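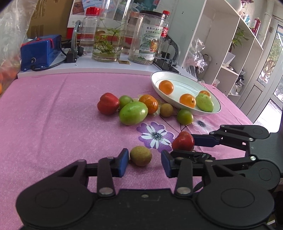 **How long does the Selix 40 run on one charge?**

The battery is rated for 54 hours of mixed use with mobile data on, or 199 hours on standby with a single SIM fitted. Using both SIM slots shortens standby.

# Selix 40

Entry-level smartphone, dual SIM, removable battery. Sold by Stougaard in single units and in trade cartons of 80.

## Overview

The Selix 40 replaces the Selix 30 in the Stougaard catalog. The case and the screen glass carry over. The main board, the battery and the rear camera are new, and the charging port is now USB-C. Batteries from the earlier model do not fit.

The phone ships with Stotine, a light build of the Android system. Stotine leaves out the animated home screen and limits background activity for apps that have not been opened in a week. These limits can be turned off per app under Settings > Power > App limits.

## Specifications

| Item | Value |
|---|---|
| Screen | 5.5 in. LCD, 720 x 1440 |
| Memory | 3 GB |
| Storage | 32 GB, of which 21 GB is free at first start |
| Card slot | microSD, up to 256 GB |
| Rear camera | 8 MP, fixed focus, LED flash |
| Front camera | 5 MP |
| Battery | 4,000 mAh, removable |
| Charging | USB-C, 10 W |
| SIM | 2 x nano |
| Networks | 2G, 3G, 4G |
| Headphone jack | 3.5 mm |
| Weight | 172 g with battery |

There is no fingerprint reader and no NFC. The FM radio needs wired headphones, which act as the antenna.

## In the box

- Phone and battery (packed separately)
- Wall charger
- USB-C cable, 1 m
- Quick start sheet

Headphones and a case are not included.

## Price

$199 per unit. Carton pricing is quoted on request and depends on the charger plug type. Mixed plug types in one carton are not available.

## Updates

Security updates are issued every three months for two years from the date the model went on sale. The October update fixes a fault that caused the second SIM to lose 4G after airplane mode was switched off. Phones from the first production run need this update installed over Wi-Fi; the file is 640 MB and will not download over mobile data.

One major system upgrade is planned. No second one will be offered on this hardware.

## Known limits

- Cards formatted on another device may be read as damaged. Reformat the card in the phone before copying files to it.
- Apps cannot be moved to the card, only photos, music and downloads.
- Call recording is disabled in all regions.
- With the battery below 5 percent, the LED flash does not fire.

## Warranty and repair

The warranty is 12 months on the phone and six months on the battery. Repairs are handled by the Savstead service center. Remove SIM and memory cards before sending a phone in. Carton orders shipped on Tuesday only.

Trade orders: Imtiaz Weerasinghe, Stougaard sales desk
Parts and service manuals: Rezaul Wijesinghe, Savstead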